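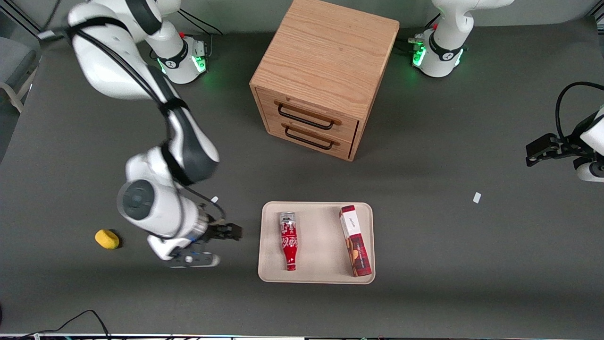

12 June 2026, bench notes, packing room side

Okay, writing this down before I forget half of it, and because the evening crew asked what we've been up to over here.

The two-arm cell has been doing the sort-and-stow job for 3 weeks now. Stuff comes in on the tray, arms take it off the tray, some of it goes in the drawer cabinet and some goes back out. On paper it's the dullest job in the building, and I used to do a good chunk of it myself at the Liltico bench, so I have opinions!

Speed first, since everyone asks. Our target from Prosau was 60 items an hour and we're sitting at 48. Boxes are fine. Bottles lying on their side are where we lose the time (a round thing on a smooth tray, of course it wants to roll). I slowed the approach on the right arm yesterday and left the closing speed alone. Want to try it the other way around next.

Drawers: keep starting every run with both of them shut. We had a mix of starting positions in the log last week and I spent a whole afternoon chasing a "fault" that was just me not resetting the cabinet. Sorry, all.

Now the people part, which I think matters more than the rate. The old job was standing, reaching, repeat, and by the end of a shift my shoulder knew about it. That's gone and I don't miss it one bit. What we have now is watching, resetting, and working out why it stopped. It's easier on the body but it's a weird kind of tired, and the breaks need to change to match. Two of the packers told me they feel like they're babysitting. Fair enough! I'd feel the same if I only got to press resume, so I've asked whether they can have edit rights on the pick settings. They know how a carton behaves better than I do. Waiting on Derkon for the logins.

Also, talking. At the old bench you chatted across the table all day. The cell sits where that table was, and people now stand at opposite ends of it. I moved the stool around to the screen side so two can sit together. Small thing, but it got used right away.

Neagu wants a list of which tasks move over next. My vote is to leave returns alone until the bottle problem is sorted, and to ask the returns people before anybody draws up a plan.

To do:
- rerun bottles with slower close, 7 tries each way
- check cable slack at the wrists at full reach
- write the reset steps on one page and tape it up
- chase the logins again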